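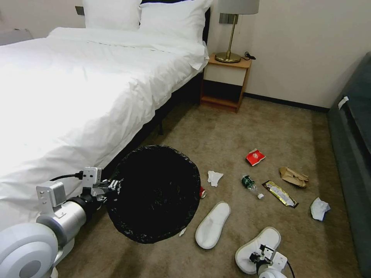 Kátia Linsに言わせると、トロフィーというのは受賞者が泣きながら振り回しても首がもげないものを指すのであって、うちが去年納めたのは「首のある文鎮」だそうだ。返す言葉がないので、そのまま今日の項の頭に書いておく。

10月3日 工房ノート/Memine賞トロフィー、首の件

去年の経緯を知らない人向けに。主演女優賞の人がスピーチの途中で像を高く掲げ、下ろしたときには頭部がなかった。頭は客席に転がり、どこかの俳優が拾って自撮りをし、翌朝の芸能ニュースは受賞作の題名より大きく首の写真を載せた。宣伝効果は抜群だったと局の人は言う。言いながら請求書は値切ってきた。

今年の注文は26体。1月の本番までに全部納める。放送は生なので、もげたら編集で消すわけにもいかない。

原因はだいたい分かっている。首の芯に入れた真鍮棒が短かった。図面では首から胸まで通るはずが、Cuiの型に合わせて切ったら鎖骨のあたりで終わっていた。切ったのは私。図面を引いたのも私なので、責任のなすり合いは大変静かに済んだ。

今日やったこと。
芯を太くして腰まで延長。樹脂はDralenのまま、型だけCuiからClovuraに変更。Clovuraは離型がきれいだが、耳の裏に必ず気泡が入る。耳の裏を気にする受賞者はいないと思うが、Kátiaは気にする。

試作は5体。Edivaldo Lacerdaが受賞者役をやってくれた。片手で持つ、両手で持つ、抱きしめる、台詞を忘れて像をマイク代わりにする、までは全部合格。最後に「家族に感謝を」と叫びながら真上に突き上げる動作を57回。途中から感謝する親戚が尽きたらしく、高校の担任と近所のパン屋まで出てきた。首は無事。Edivaldoの肩のほうが先に音を上げた。

落下試験は作業台の高さから、床にゴムマットありとなしで。マットありは傷なし。なしだと台座の角が欠ける。欠けるなら角のほうがいい。角の欠けた写真は誰も見出しにしない。

失敗もあった。芯を太くしたぶん重くなり、司会者が片手で渡すと前に傾く。Edivaldoいわく、お辞儀をしているように見えて感じがいい、とのこと。Kátiaは、酔っているように見えると言う。打ち上げ会場ではどちらでも通るが、授賞式は前半にあるので前者で押すのは難しい。台座の底を厚くして重心を下げる方向で、明日もう一度型を起こす。

塗装メモ。金は去年より赤みを抑える。照明が当たるとテレビでは銅に見え、視聴者から「三位なのか」という問い合わせが局に入ったため。下地を黒から灰に替えたら、それらしい金になった。灰の残りが少ない。注文すること。

銘板について。局から名前入りのひな形が届いたが、受賞者の欄が空白なのは当然として、部門名の欄まで空白の行が混じっている。問い合わせたら「調整中」。部門を調整しているのか、人に合わせて部門を作っているのかは聞かなかった。銘板はねじ止めにして、後から替えられるようにしておく。接着はしないこと。Edivaldo、これは君に書いている。

あと、頭部の予備を5個、別に成形しておく案が出た。Kátiaは縁起でもないと反対。私は賛成。型は首のところで分割してあるので手間は増えない。局には黙っておく。

去年の頭は結局戻ってきていない。拾った俳優の事務所に二度メールしたが、返事は次回出演作の宣伝チラシだった。壁に貼った。

明日:台座の型、灰の下地の注文、耳の裏の気泡(注型の前に筆で一層塗ってみる)。換気扇の音がまたおかしいので、誰か見ておいてください。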